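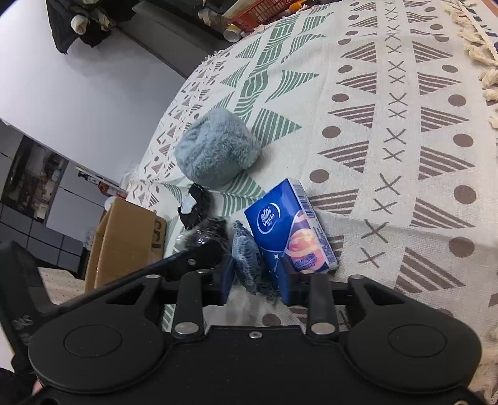
The long way through a linen closet

Kojo Lamptey has run the guesthouse in Bekberg for 13 years, and most of his January goes to bedding. The nine rooms close after the holidays, and every blanket comes down to the front hall to be checked for thin spots and pulled seams.

He buys his sheets from Malinowski, a mill shop in Silden, and keeps them for 20 months. After that they are cut up for cleaning cloths. The covers last longer – one has been in use since his aunt ran the place.
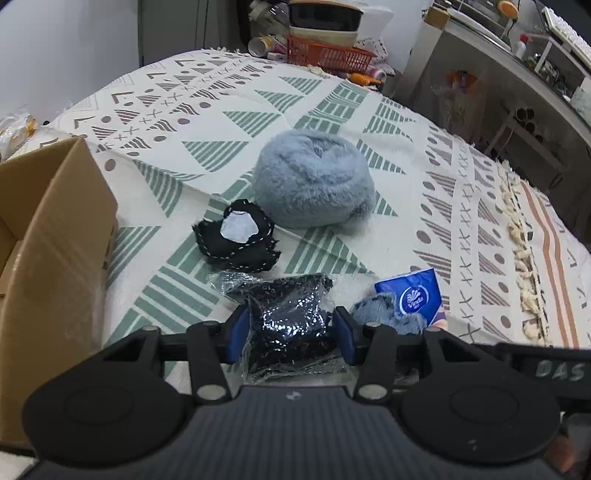 Color is the part guests write to him about. Lamptey tried dark gray one winter and went back to pale covers by spring. A cream-white cloth with a pattern in it hides creases well, and small things set down on it, such as a clear packet with something shiny and black inside, are easy to spot at checkout. White without a pattern shows every fold by noon. He paid 71 dollars apiece for the last batch and has ordered more from Clekau for the upstairs rooms.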